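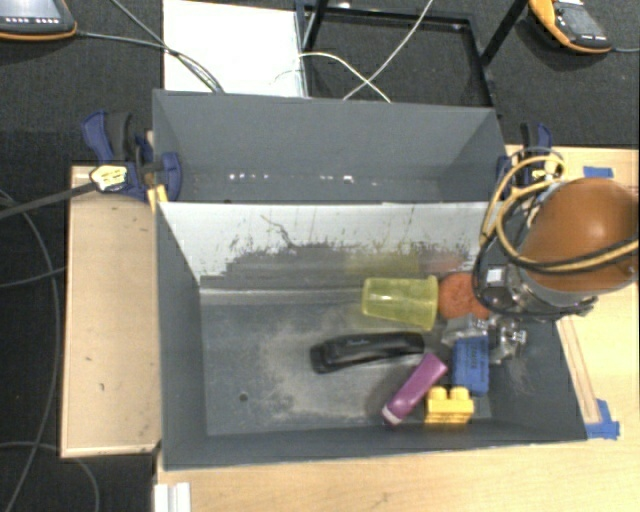
A yellow-green cup on its side in the front half of a grey bin.

We use cookies to help us understand how this site is used. By continuing to read you agree to this. Accept / Manage my choices

Court report: what the Storer papers ruling means for the rest of us

12/4/20

Dear readers,

A good many of you have written in over the past few weeks asking for a plain account of the Storer business, and I am sorry it has taken me so long to sit down and do it. I wanted to read the judgment properly first, and it is a long one, with footnotes that have footnotes of their own. I have now been through it twice with a pencil and a pot of tea, and I think I can tell you where things stand.

Most of you will remember how it began. Ostuteck, the software firm, had the contract to run the online voter enquiry service for the old Rankin district, the one where you could type in your postcode and find out your polling place. In May a former contractor handed a set of internal emails to the elections office at Storer, and those emails seemed to show that the firm had been keeping a record of who looked up what, and passing some of it to a campaign consultancy called Trerkov. The office asked for the rest of the correspondence. Ostuteck said no, the office went to court, and off we all went.

The firm's argument was that the emails were covered by legal privilege, its lawyers having been copied in on nearly all of them. I had some sympathy with this when I first heard it (we all want to be able to talk to a solicitor in private, after all), but the judge was rather brisk about it. Copying a lawyer into a message about invoices, she said, does not turn it into legal advice, and a good part of the bundle was exactly that: invoices, meeting times, who was bringing the projector. Of the 3,678 pages in dispute, she has allowed the firm to keep back 700. Everything else must be handed over within 27 days, with names of private citizens blacked out.

Now, I do want to be careful here, as I know feelings run high on both sides and my inbox shows it. The ruling does not say that anyone broke the law. It does not say that Trerkov used the information, or even that anyone there opened the files. It settles one question only, and that is who gets to read the papers. Whether there is a case to answer will be decided later, and by people who have seen a great deal more than you or I have. If you come across a headline telling you the matter is finished, in either direction, please take it with a large pinch of salt.

What I found most interesting was a passage near the end about public contracts. The judge wrote that a firm paid from public money to answer the public's questions should expect to be asked a few itself. She stopped short of laying down a general rule, but I would be surprised if other districts with similar arrangements were not reading that paragraph rather closely this week. Several of them use the very same enquiry system, and I have written to 2 of the nearest to ask what records they keep and for how long. One has sent a polite acknowledgement. The other has sent me a form to fill in, so I have filled it in.

There may yet be an appeal. Ostuteck has said it is "considering its position", and its statement ran to four lines and was otherwise mostly about how seriously it takes privacy. If it does appeal, the deadline for the papers will very likely be put on hold and we shall be into the new year before we hear any more. I will go along to the hearing if there is one, assuming they are letting people into the building by then, and listen by telephone if they are not.

For those of you who used the Rankin service and would like to know whether your own details are in the records, you can write to the elections office and ask. It needs only your name, your address at the time and a rough idea of when you used the site. There is no charge. A few readers have done this already and tell me the replies are slow but civil, and if you get one that you don't understand, do send me a copy and I will do my best with it.

Thank you, as ever, for the letters, including the cross ones. I do read them all, though I am behind with my answers, and the next issue will have as many as I can fit in.

Contact the editor | Past issues | Unsubscribe | © 2020 All rights reserved | Back to top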